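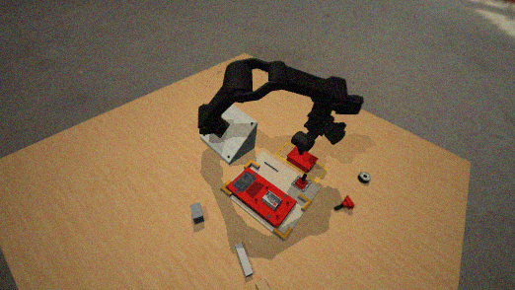 Zulema Cáceres would put the table on the order first and the arm second, and on the Dudek line she asked for the layout to be run in simulation before any quote was signed. The steps in this section follow that order.

2.3 Planning the purchase of an assembly cell

1. Model the cell in Clokness with the arm on its wedge mount, the assembly board and all loose parts. Use the real part dimensions.

2. Mark the pick position of each block with an outline on the table. Set corner brackets at the board position. Save the layout under a new name.

3. Run 300 cycles. Record every pick the gripper cannot reach and every contact between the forearm and the board.

4. Move the mount and repeat step 3 until the log is clear. Do not change the arm model at this stage.

5. Enter the final layout in the budget sheet. Use one line each for arm, gripper, mount, table, board and fixtures.

Note: The Pulach mount is quoted without bolts. Add them as a separate line.

6. Add 770 for freight and 3,000 for installation. Both amounts are per cell, in the currency of the quote.

7. Allow 4 weeks between delivery and first use. If delivery falls in November, confirm the installer's dates in writing.

Caution: Simulated parts do not wear. Do not use the cycle log to set the spare parts budget. Request the wear parts list from the gripper supplier.

Caution: Do not order fixtures before the board drawing is released. Changed fixtures cannot be returned.

For more than one cell, repeat steps 1 to 6 for each layout. Shared tables are covered in section 2.4.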